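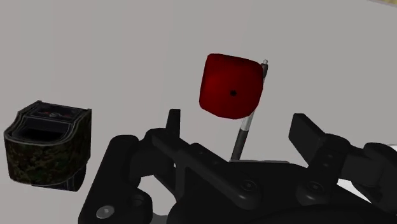 Render: Sallholm simulation group / Jenden guide

4. Comparing grippers in simulation

1. Load the wrist view. Check that both black fingers show and that the red cube is in view.
2. Run 20 grasps per gripper. Vendor scores from Tsakiris are no substitute.
3. Switch to the room view and repeat. 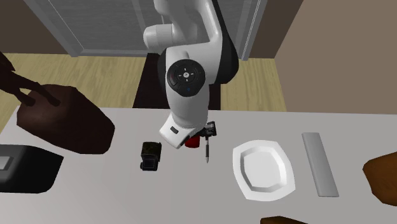 Fig. 4. Room view, gripper low over the table.

Note: Gredance quotes 3,784 clean simulated grasps. We would want 300 on a real bench first.

Caution: Do not tune finger friction between runs. It flatters weak grippers.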